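Jitaru sim gripper pack — worth the money? (impressions thread)
Simulation Tools board, 5 replies

benchrat_50
12th May

I've been running the Jitaru manipulation pack for a couple of weeks now and I'm having way too much fun with it, so I figured I'd start a thread. You get a parallel-jaw gripper, a two-armed setup, a pile of objects and a task editor. I bought the single-seat license for $373, which hurt a little, but I've already put in 2000 grasp attempts and haven't had one crash.

My favorite part is the wrist view. You can park the open fingers next to a plain box and work out your approach angle before you commit to anything.

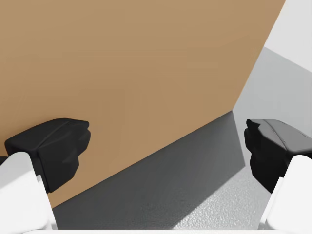

I came over from the Claltano kit, where changing a pad setting meant reloading everything. With Jitaru you drag a slider and keep going. I tried 5 friction settings in one evening (and then forgot to eat dinner).

The grocery items are great too. The Jell-O magic mousse box has the small print on the label and even a crease across the cardboard. Mine is held upright between the two pads:
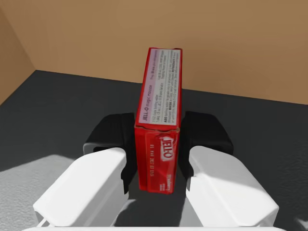 gantrygoblin

Nice writeup, but I'm going to disagree on value. The Fornach bundle costs less and the contacts feel stiffer to me, closer to what I get on real hardware. Pretty labels don't help if the friction is off. Did you compare any of those grasps to a real gripper?

benchrat_50

Not yet, fair point! I don't have hardware at home. I'm mostly testing planning code, so I care more about quick resets — and those are excellent.

mossy_servo

Two-arm user checking in. I skipped the single gripper stuff and went straight to the long beam on the table. Both hands start out on either side of it and you have to get them to agree with each other, which is harder than it sounds. Love it. The shadows on the tabletop help me judge height more than the depth readout does.

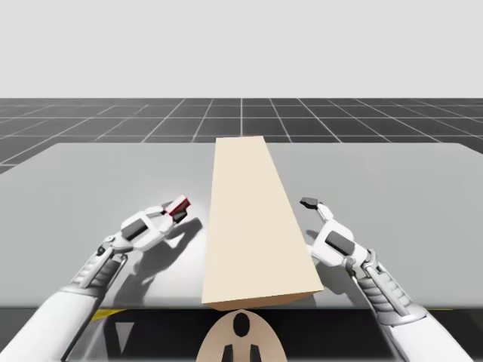
Gevville_lurker

Does anyone know if the July update adds soft objects? That's what would get me to switch. And gantrygoblin, which Fornach version are you on? Mine let go of thin boxes all the time until I patched it.

gantrygoblin

Patched one. It was bad before that, agreed. I still think Jitaru should put out a smaller version without the two-arm stuff for people who just want to practice pinching things. I did try the trial last night, and I'll admit the gripper model looks good, down to the little steps on the inside of the pads.
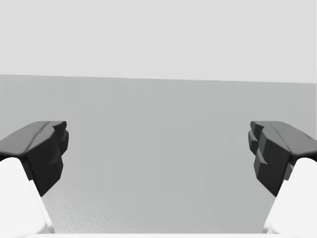 The task editor is where I got annoyed. Renaming a task wipes your camera presets, and I lost mine twice. If they fix that I'd probably pay for a seat, but I'm sticking with Fornach for contact work either way. Benchrat, if you still have your slider values for the cardboard items, please post them. I'd like to run the same set on my end.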